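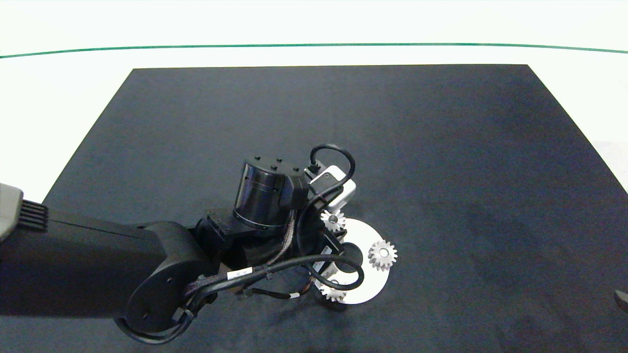
The case against the black table mat

Brenda Núñez has put a big black mat on her white work table and says she'll never go back. I have my doubts. The catalogs from Kondus and Cakwood promise a calmer surface and better focus. Maybe. What I see is charcoal with faint pale patches and soft wrinkles on the right side.
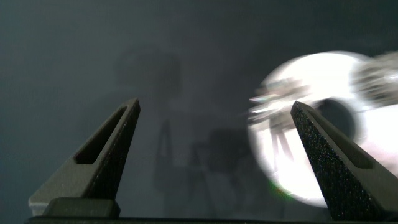 A white table shows dirt too, I'll grant that, but you wipe it and move on. A mat has to be lifted, shaken and laid straight again – and then it creeps. I gave mine 2 weeks. It now lines the trunk of my car, and the table underneath was fine all along.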